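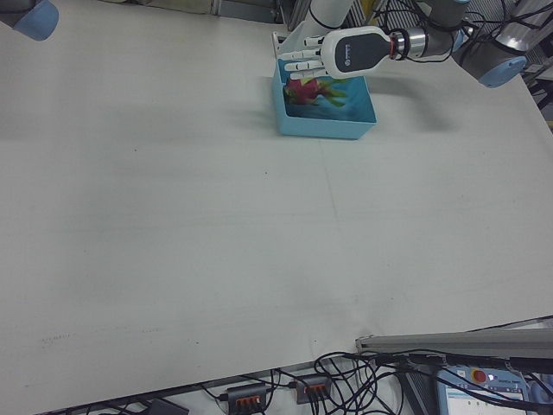 Dragon fruit in a blue tray.

Tue 9 July

The pitaya on the back fence set its first flowers this year, and both dropped within a week. The plant is a cutting from Vija Ots, rooted in a 22-liter pot and now in its third summer. Growth is fine. The longest stem measures 148 cm from the soil line to the tip.

Flower drop on this plant usually means failed pollination. Many varieties are self-sterile and need pollen from a genetically different plant. The flowers open after dark and close by mid-morning, so the window is one night. I brushed pollen from one flower to the other, but they came from the same plant. If the variety is self-sterile, that was wasted effort. Vija never knew the variety name, and neither did Esko Peltonen, who gave her the parent.

Mawuli Bonsu has a different clone in Dimotstead and has offered pollen. Storage is the open question. His method is to dry the anthers overnight on paper, seal them in a small vial with silica gel, and freeze. He reports fruit set from pollen kept this way since December.

Changes for the next flush:

Feed switched to a low-nitrogen mix, half strength, every 2 weeks.
Side shoots below the trellis removed.
Drip line moved out to the rim of the pot. The soil at the center was staying wet for days.

Buds are showing on two stems. I will label each flower with the pollen source and the hour it was brushed.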